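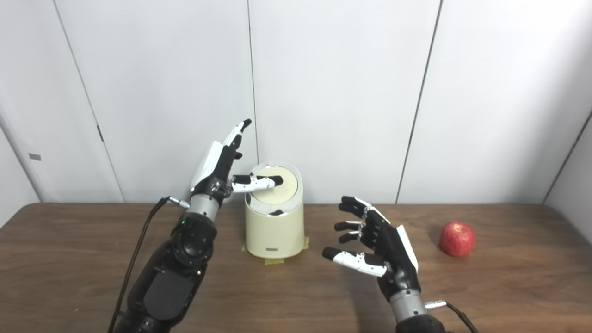
Photography: Hurnau Studio

The small bin has had a good few years. What used to be a bucket under the sink is now a countertop object, sold in cream, with a lid that is supposed to change how you feel about apple cores. I have my doubts.

My own kitchen in Cowie has seen two of them. The first, a Kinderard, had a lid so stiff that peelings went on the windowsill instead. The second was a Zonow and cost over £30, a lot to pay for somewhere to put a teabag.
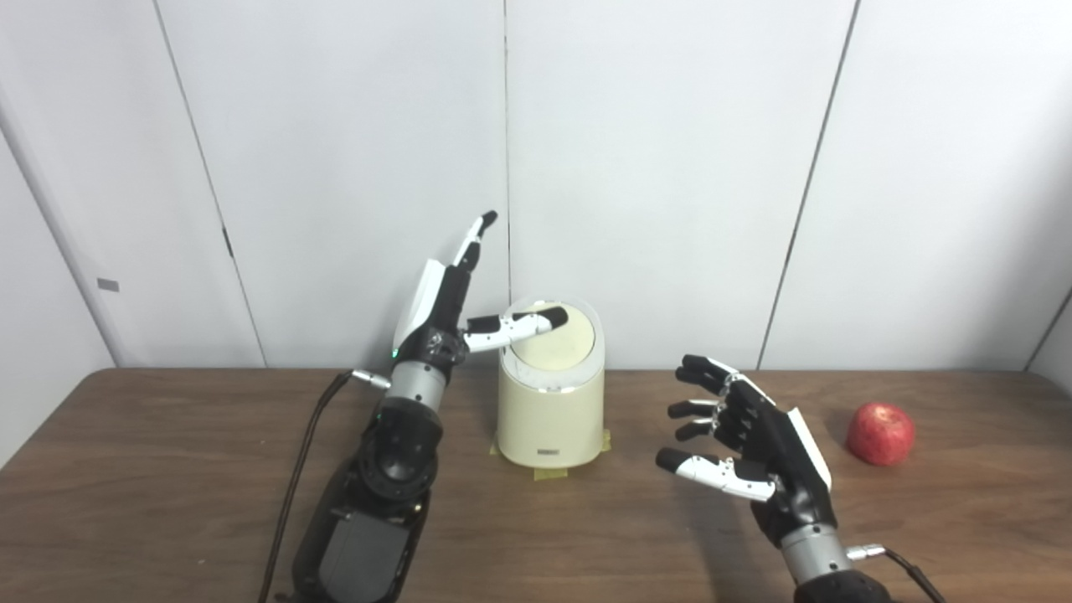

Makers like to talk about lids. A closed lid keeps flies off and hides the mess, fair enough. But anyone who cooks has one hand full of onion skins and the other covered in whatever the onion was going with, and a lid that wants a firm press in the right spot is one more thing to wipe down afterwards. Then there is the weight. Small bins are light, and light bins slide about when you push on them. Tape round the base cures it, though I have yet to see tape in a brochure. 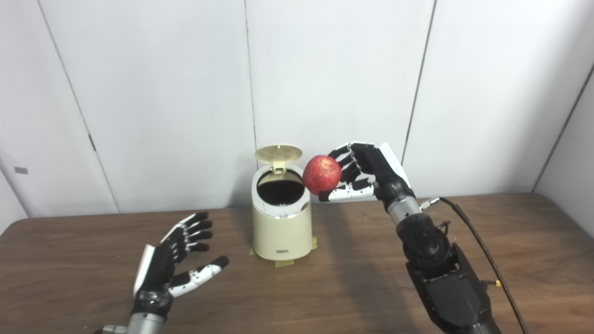

A red apple beside the open bin, its lid tipped right back.

Size is the other matter. Whole fruit is a fair test, and I would take one to the shop. A narrow mouth is fine for teabags and hopeless for a cauliflower stalk, and the thing fills up by lunchtime if there are four of you at home.
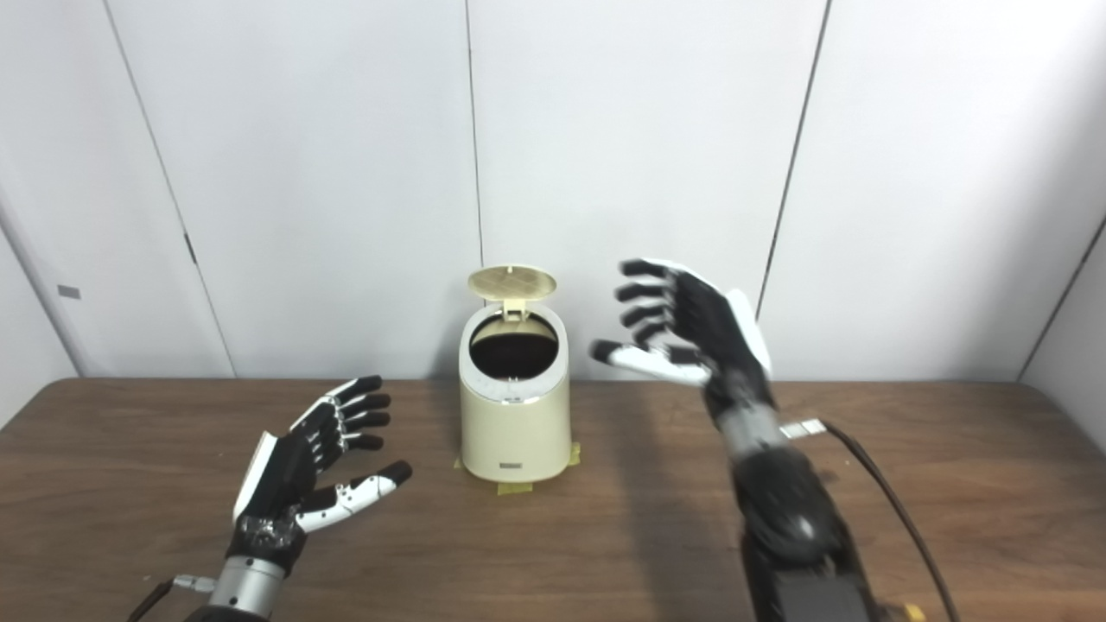
Look inside before you buy, too. A dark interior hides stains, which sounds like a kindness until you remember that you still have to scrub them. Ask whether there is a liner that lifts out, and whether ordinary bags fit it — some shops will go rather quiet at that point. My old bucket took any bag going. It is back under the sink, and the Zonow holds clothes pegs.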